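Wai-kit Fung
21/05/2020

A thread on sorting out your late uncle's music collection, by someone who thought it would take an afternoon.

My uncle left me 805 records and a note saying "alphabetical, mostly." The word "mostly" has now cost me two weekends and a friendship.

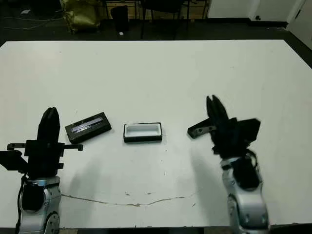
Plellico Record Swap Club

Under K you will find Kao, which is a band. Under T you will find The Kao, which is the same band. Under "Misc" you will find their best album, filed next to a recording of steam trains.

He owned 5 copies of one live album from Stinholm. I have played them all. The crowd coughs in the same place every time.

People keep telling me to sort by mood. I tried it. Everything ended up in "rainy," plus one polka. 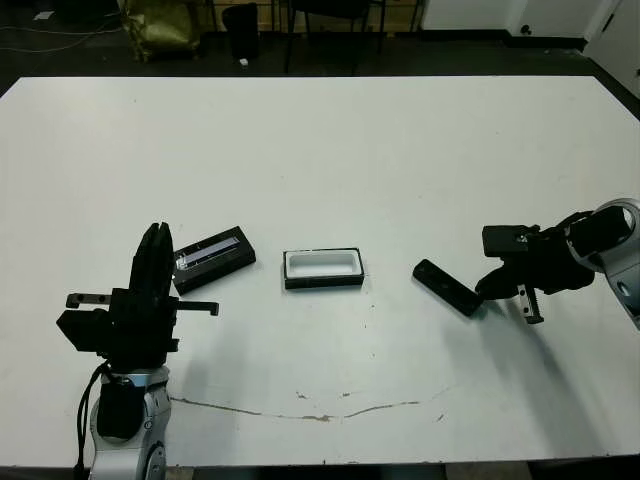
Three in a row on the white table.

Genre is worse. My cousin says jazz. The sleeve says folk. The guy on the cover is holding a trout.

The club's advice was to keep what you love and swap the rest. I put 4 records in the swap pile. Then I read the liner notes and took 3 of them back, and the fourth has a skip that I've grown fond of.

I did write to the Arkilard store to ask what the steam trains might be worth. They wrote back very quickly, which I took as a good sign until I read it. 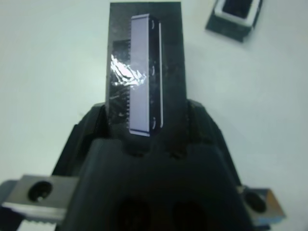
Black block, pale strip up the front.

Current system: by the color of the spine. It looks terrific. I can't find anything.

If anybody in the club wants a Stinholm live album, I can let 2 go. Fine, 4. The steam trains stay with me. Side B has a really good tunnel.

Next swap is in October, so I have until then to decide where the polka goes.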